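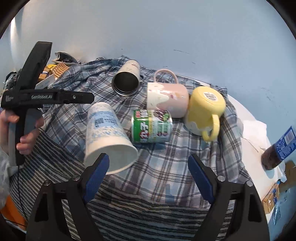

One of you wrote in to ask whether it's silly to turn up an hour and a half before the movie when all you're going to do is sit on the grass. Not silly at all! That hour and a half is half the fun, and it's where most of the other questions on this page come from too.

Summer > Pukbridge Meadow Movies > Your Questions

Where is it, exactly?

The lower meadow in Pukbridge, between the river path and the old Furukawa seed warehouse. The screen hangs on the warehouse side, so if you can see big faded letters on brick you're facing the right way. Come in by the river gate. The lane gate is locked once the projector is set up.

When does the movie start?

At dark, and dark moves. In early June that means close to ten, and by the end of August we can get going before half past eight. The gate opens at seven all season long. If you have kids who fold early, go for the August shows, and pick one of the short programs if you can (the animated one is wonderful, and it's over in under an hour).

Do I need a ticket?

Yes, but it's free. The meadow holds 300 and we stop there, even if it looks like there's room at the back. Book through the site, and please cancel if your plans change, right up to five in the afternoon. Canceled spots go straight back up and they really do get snapped up.

What should I bring to sit on?

A blanket, a cushion, a low camp chair, a beanbag, an air mattress if you can face carrying it. The one rule is that chairs with a seat higher than your knee go along the hedge. There's a good view from the hedge, I sit there myself when my back is complaining.

Put something waterproof under the blanket. The meadow looks bone dry at seven and by the second reel the dew has come up through everything. An old shower curtain is perfect.

Can I bring food and drinks?

Please do! People bring amazing spreads. I've been handed cold dumplings, peach pie, and once a whole bowl of pickled beans, all by total strangers. Cans and paper or plastic cups are fine. No glass, since the meadow goes back to being a place for bare feet the next morning. No grills and no candles either, because the hay next door is very close and very dry.

If you'd sooner buy, the Cilmont bakery cart is there from seven until the movie starts. The cheese rolls go first.

How do I get there without a car?

Bus 134 from Prinden stops at the bridge, and from there it's 200 yards along the river path. The last one back leaves at 11:40, and we've never had a movie run past it, though the western last year was a close thing and there was some brisk walking. There's a bike rack by the river gate, and lots of railing for when the rack fills up.

And with a car?

Park at the school, not on the lane. It's a ten-minute walk, downhill on the way in. Cars with a disabled permit can come right up to the river gate, and there's a firm path from there to the front left corner, where we keep a row open until the titles roll. Email ahead if you'd like a space in it held for you.

What happens if it rains?

Light rain, we carry on. I think those are some of the best nights of all, everybody under ponchos, laughing a bit louder than usual. For heavy rain or wind we call it off by four and put a notice on the site. Wind is the one that really gets us, because the screen turns into a sail. A canceled movie moves to the spare night at the end of the season.

Umbrellas are fine before the movie but not during it.

Can I bring my dog?

On a leash, yes, toward the back. Think about the movie, though. The one with the sheep set off four dogs and a goose.

How do you choose the movies?

You do, mostly. The vote opens in February and we take anything we can get a license for. Last time 1011 votes came in, far more than the meadow could ever hold, so somebody's cousins in other states clearly have opinions. We keep two slots for older movies that hardly anyone has heard of. The silent one with live piano had people standing up to clap in the dark, and I still get goosebumps.

Are there subtitles?

Always, on every movie, in English or otherwise. The river is louder than you'd think.

Is there a restroom?

Two, behind the warehouse, one of them accessible. Bring a flashlight for the walk and point it at the ground.

What about bugs?

There are bugs. Long socks help more than any spray I've tried.

Can I help clear up?

Take your own trash home and that's most of the job done. Lost property goes in the blue crate at the bakery until fall. At the moment it has a lot of single socks in it.

Comments (4)

mossyfence: Is the hedge side OK for a stroller? Ours is a big double one.

Reply from Meadow Movies: Yes, come in the river gate and keep left, the ground is flatter there.

prinden_pat: Second the shower curtain tip. Also bring a hat, even in July!!

late_bus_fan: please do the piano one again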